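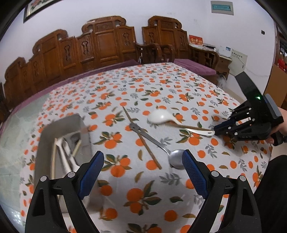

The left one was still sticking. Natsumi Morikawa could feel it in the trigger, a small catch halfway through the pull, and then the fingers jumped the last bit and closed too hard.

"It's the pivot," she said. "I told you it was the pivot."

"You told me it was the spring," said Octavio Sosa.

"In January I told you it was the spring. We changed the spring."

They had been working in her aunt's front room for 4 days, between the good sofas, because the shared shop on Manninen Street had no heat. Rosalía Ortuño had the keys to the shop and was supposed to call when the boiler man came. She hadn't called.

Octavio put a drop of oil on the pivot and worked the trigger until it ran down his thumb. He wiped it on his pants. Natsumi tried again. The catch was still there.

"Take it apart," he said.

"If I take it apart, we lose tonight."

"We're losing tonight anyway."

She took it apart. She laid the screws on the lid of a cookie tin in the order they came out, and he held the lamp. The bushing was one of the cheap ones from Dodico, from the bag they had split with Abundio Aguirre. She turned it under the light and ran a fingernail along the inside. There was a ridge.

"Feel that," she said.

He felt it. "Abundio's have been fine."

"Abundio doesn't pick up spoons with his."

She went to the kitchen for a round file. Her aunt was at the stove and asked if they wanted to eat before or after. Natsumi said after. Her aunt said there wouldn't be much after, and gave her two bowls to carry in with the file.

They ate standing up, away from the tablecloth. Then Natsumi filed the bushing, 7 strokes and a look, 7 strokes and a look, while Octavio read out the log on his laptop. Pick 3974 had dropped. So had the 13 before it. All of them were the left hand.

"Don't read me those," she said.

"I'm only reading what it says."

She put the bushing back and then the screws, last one first. One was left over. They both looked at it – then Octavio turned the lid and found the hole it belonged to, under the trigger guard.

The phone rang while she was tightening it. It was Rosalía. The boiler man had come and gone, and the shop would be warm by morning.

"Tell her we'll come at eight," Natsumi said, and she squeezed the trigger slowly, all the way in.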